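## Slide 6: Looking after the memory cell

Start with the setup. One arm, one two-finger gripper, one tower on its side with the opening facing up. Cell name at Lockwood is Pumodia.

- Tower goes to the right of the gray printed plate. Check that the plate sits flat.
- Jog down slowly near the drive cage. Clearance is tight there.
- Keep the arm cables clear of the rear rim. 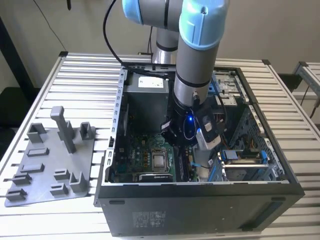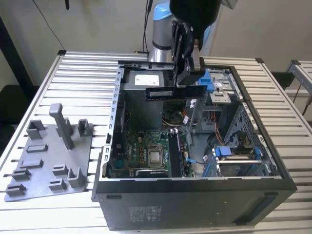

*Gripper at the open tower, with the printed fixture plate to the left. Second picture: a memory module held between the fingers.*

Maintenance, keep it short:

- Wipe the fingers every 40 cycles.
- Re-teach the slot position every 500 cycles, or after anyone moves the plate.
- Last full service was at cycle 958. Vasilis Stoyanova has the log.

Mention the December fault. Grip force had drifted and we lost a shift finding it. We now check force first, then the wrist screws.

Pause for questions, then go to slide 7 (spare parts from Erkorard).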